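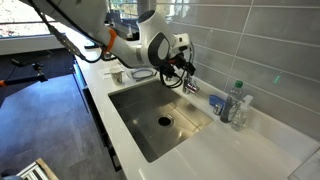 *The stainless steel sink and white counter in the shared kitchen at Skakent House, Oakley.*

**Skakent House opens its shared kitchen to the neighborhood this May**

OAKLEY – Ukero is very happy to announce that the shared kitchen at Skakent House will open its doors in May, and we hope everyone who has asked us about it over the past year (and there have been a lot of you!) will come by and have a look.

The room covers 633 square feet on the ground floor and has space for 8 households to cook, wash up and put things away on the same evening. Our neighbors gave us 2,968 comments while we were planning it, and nearly every one seemed to mention the sink. People wanted a big one, deep enough for a stockpot, set below the counter so crumbs can be wiped straight in, and that is the kind we chose, with a short chrome faucet worked by a lever.

Cooking sessions will run mornings and evenings, and each one ends with a shared cleanup. Please bring your own dish towels and aprons. Dish soap and sponges are provided.

A second kitchen, in Stustow, is planned along the same lines, and the two will share one booking list. Sign-up sheets are at the front desk.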